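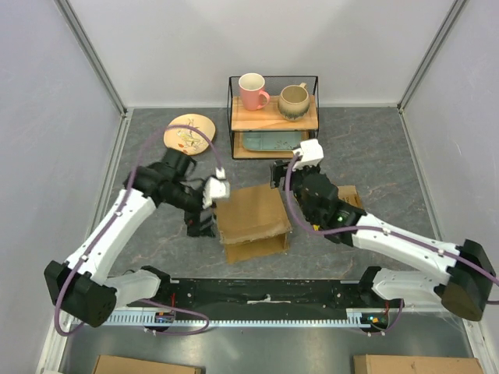
Clastska Two-Tier Worktop Shelf

Home | Kitchen | Storage | Workshop | Contact

2025-01-21, by Eilif Fjeld

Filed under: Kitchen Storage, Shelves and Racks

The Clastska is a small standing shelf for kitchen worktops. It has a black wire frame and two wooden boards, one at the top and one near the bottom. It needs no wall fixings and can be moved when you want to wipe down. Most of our customers use it for mugs and cups on the upper board and flat things such as trays underneath.

We have sold the Clastska since September. It replaces the Moen shelf, which had a single board and a taller frame. Spare boards for the Moen are still in stock, but they are narrower and will not fit this one.

Boards

Both boards are solid birch, oiled once before they leave the workshop in Dallinden. They lift out for cleaning. Wipe them with a damp cloth and dry them standing on edge. Do not put them in the dishwasher or leave them in the sink. If the surface starts to feel rough, rub it lightly with fine sandpaper along the grain and give it a thin coat of any food-safe oil. Leave it overnight before you put anything back.

The colour of birch varies from one board to the next and darkens a little with age. We match the two boards in each box as closely as we can. Replacement boards may be a shade lighter at first.

Frame

The frame is steel wire with a black powder coating. It arrives in one piece. There are four rubber feet in a paper bag inside the box, and they push on by hand. Warm them in hot water for a minute if they are stiff. The feet can leave a faint mark on unsealed stone, so use felt pads there.

Scratches in the coating can be touched up with ordinary black metal paint. The frame should not be kept outdoors or in a shower room.

Load

Each board will take 6 kg, spread evenly. Stacks of dinner plates are heavier than they look and are better kept in a cupboard. Put the heavier items on the lower board.

Price and ordering

Clastska shelf, complete: 79 euros
Item number: 2994
Replacement board: item number 103, sold singly

Orders placed before noon are packed the same day. Collection from the Dallinden shop is free, and the shelf can be seen there next to the Prorka plate stands. Mugs, plates and trays are not included.

Returns are accepted within the usual period if the boards have not been oiled or sanded. For a missing foot or a damaged frame, write to Ragnvald Söderlund in the workshop and give the item number and the date of purchase. He will also cut boards to other depths for the same frame, but allow two weeks for this, and cut boards cannot be returned.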